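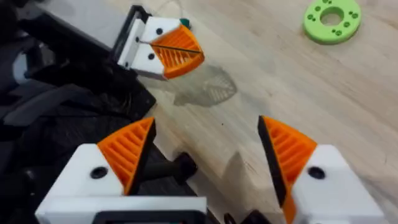

*Check the floor first. Dark handles and knobs are easy to miss.*

Small parts and toy pieces pile up fast on a shared worktable. These are the habits that keep ours usable, last updated 2024-08-04.

**Floor before table.** Look down before you start sorting. Anything dark and rounded tends to roll, so pick it up now and put it on the table with the rest. A flashlight held low along the floor throws long shadows and shows up the small stuff.

**Stand containers upright at the back.** A round can with a label takes up little room and holds more than a tray. Let the pieces stick up over the rim if they want to. You can tell by color what is in there without tipping it out. 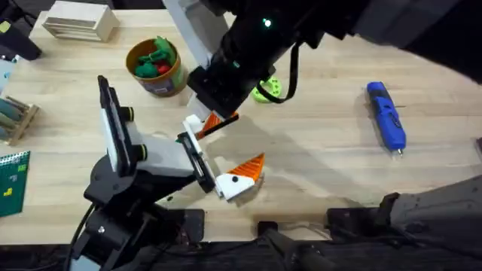

*Green and red toy pieces in the round container, teal cylinders lying flat in the small rack.*

**Lay cylinders down.** Anything that rolls goes in a rack, on its side, along the left or right edge of the table. Ours is a small wooden one. If you make your own, cut the slots 4 mm wider than the piece.

**Keep the middle clear.** Work happens there. Slatted organizers and racks belong in the corners and along the edges — the same place every time.

**Wipe wood with the grain.** Use a damp cloth, then a dry one. We oiled the top in July with one thin coat and left it overnight.

**Loop cables up.** A cable lying across the table will drag small parts off with it. Clip it high and leave enough slack to move.

Old labels come off containers with warm water and a little cooking oil. Let it sit for a few minutes, then scrape with a plastic card.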